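Pollow Gray Fitted Sheet — Deep Pocket

Back in stock as of 8th September. Same sheet as before, new elastic. The old elastic was fine for most people but we had a few returns from the thick mattress crowd, so it goes all the way round now.

Color: gray. One gray only this season. The darker one is coming in December, maybe sooner if the Dresthorpe mill gets its act together.
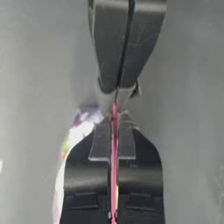
Fabric is brushed cotton, woven at Dresthorpe, cut and sewn in our Wirthorpe workroom. Gets softer after the first couple washes. Will pill a little if you tumble it hot — so don't.

Sizes
Twin
Full
Queen
King (low stock, see note)

Note on king: the last batch was cut short on one side. Those are sold as seconds, item 2496, and they still fit a regular mattress. Just not a pillow top.

Care
Wash warm with like colors. No bleach. Line dry or tumble low. Iron if your that kind of person.
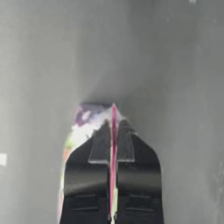
Shipping
Orders go out within 48 hours, weekends dont count. Limit 2 per customer on the seconds untill they're gone. Pillowcases sold seperately, in pairs.

Returns
Unwashed, in the bag, with the slip. We pay postage if it's our mistake, you pay if you changed your mind.

Goes with: Baláž wool blanket, Pollow flat sheet, Pollow bolster cover (gray or white).

Wholesale — email the Wirthorpe office, not the shop. Shop can't see trade prices.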